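# Notes on the Bedding Collection, August

It is my practice to set down a record at the close of each collection period, and I have been remiss in doing so for the bedding work at Linby. The following covers the month of August, during which Setsuko Tamura and I were responsible for all recorded demonstrations on the two-arm cell. The opinions are mine. The protocol is the one adopted by the Perkus group in the spring, with amendments noted where they apply.

The purpose of the collection is to supply a learning system with examples of ordinary bedding tasks carried out by a person through the arms. An operator guides both arms from start to finish, and the cameras and joint positions are recorded together. The target for the period was 700 accepted demonstrations, divided among removing a pillowcase, fitting one, and spreading an empty case on the table. We met the target on the second and third of these. Removal remains short by 80, for reasons I will come to.

Much of the early discussion concerned what should be accepted. The first draft of the protocol required that a demonstration be discarded if the operator missed a grasp. I argued against this at the time, and I continue to hold that the rule was wrong. A system trained only on clean grasps has no example of what to do after a poor one. Under the amended rule, an operator who misses may try again, provided the second attempt begins from wherever the first one left the arms. What the operator may not do is reach in by hand and tidy the cloth.

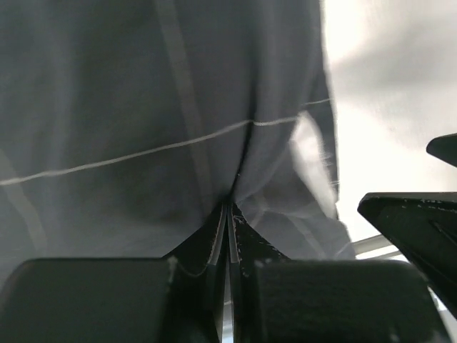
The amended rule brought a change in labeling as well. Each attempt at a grasp now receives its own mark in the record, with a start and an end, and the person labeling must state whether the cloth was held, slipped or never touched. This is slow work. Setsuko Tamura labeled the first set alone and then wrote a two-page guide, which has served us better than the original 11-page document from Ilisgate. The most useful line in it instructs the reader to decide from the wrist view first and consult the fixed view only when in doubt. Before that instruction was written, two people labeling the same demonstration would disagree most often on grasps near a hem.

Lighting received less attention than it deserved. The wrist views wash out when the gripper tilts up, and we considered whether to correct for this. I decided to leave it alone. The system will meet the same glare when it runs on its own, and I would prefer that it learn with the glare present.

On the matter of starting positions, I must record an error of planning. For the first part of the month each demonstration began with the pillow and case in nearly the same place, turned nearly the same way. It was efficient, and the operators became very quick. When we reviewed the material, the arms followed almost the same path from one demonstration to the next. A system could reproduce that path without looking at the cloth at all. We therefore drew up nine starting arrangements, some with the case twisted and some with the opening turned to one side or the other, and the operator is now told which to use immediately before recording begins.

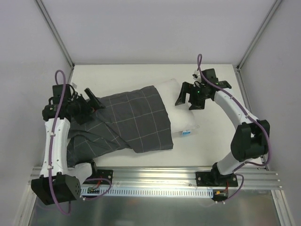
*Pillow partly inside the case, with both arms over the table. The opening of the case faces right.*

The pillow tasks are harder than they sound when described to visitors. Two hands that can feel a pillow will find its corner through the cloth without any thought. The operator of the arms has only sight, and the case hides the corner for much of the task. Our better operators have learned to watch the shape of the surface and to grip where the case stands away from the filling. Taking hold of the case and the pillow together is the most common fault, and it accounts for the greater part of the shortfall in removal. We did not discard those demonstrations. They are kept in a separate group, labeled by fault, and whether to train on them is a question I have left for the fall.

I should say a word about fatigue. Sessions were set at 80 minutes in the original plan. By the end of a session the operators were making small, hurried corrections that did not appear in their earlier work, and these were plain in the joint records even when the task was completed. We shortened the sessions and placed a longer break at midday. The daily count fell slightly. The share accepted on first review rose, and I consider the exchange a fair one.
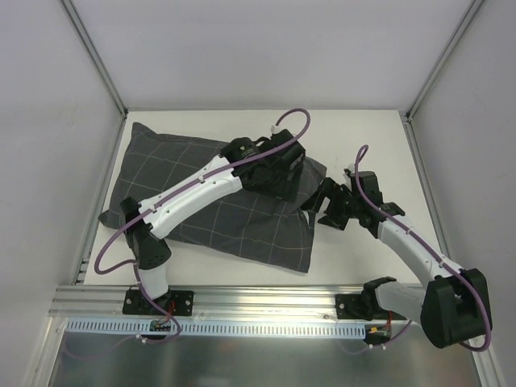
Spreading the empty case was added to the list late, at the suggestion of Takumi Yagi, who had used a similar task in the Massawe trials and found it valuable for teaching the two arms to share work. I was doubtful. It seemed too simple to be worth the operators' time, and I expected the demonstrations to look much alike. They have varied more than any other task we record. The choice of which arm should reach across and which should stay near an edge is left to the operator, and operators differ on it. The checked cloth has been a help in review, as the light grid lines show where the fabric is gathered into creases and where it lies flat. A plain dark case would have made the reviewer's judgment a good deal harder. I have asked that any replacement carry a pattern of some kind, and that one plain case also be recorded so that the system does not come to depend on the lines.

The following matters remain open at the close of the period:

- The shortfall in removal, which will be made up before any new task is added.
- A second review of every demonstration labeled before the two-page guide was in use.
- Agreement with Ilisgate on a single name for each fault. We use "double hold" for gripping the case and pillow together, and their records use two different terms for it.
- Storage. The wrist views occupy the most space, and I am not willing to reduce their quality until someone has tested the effect on labeling.

Setsuko Tamura will direct the next period while I am occupied with the first training runs. I have asked her to keep the nine arrangements unchanged until the removal set is complete, after which she may revise them as she sees fit.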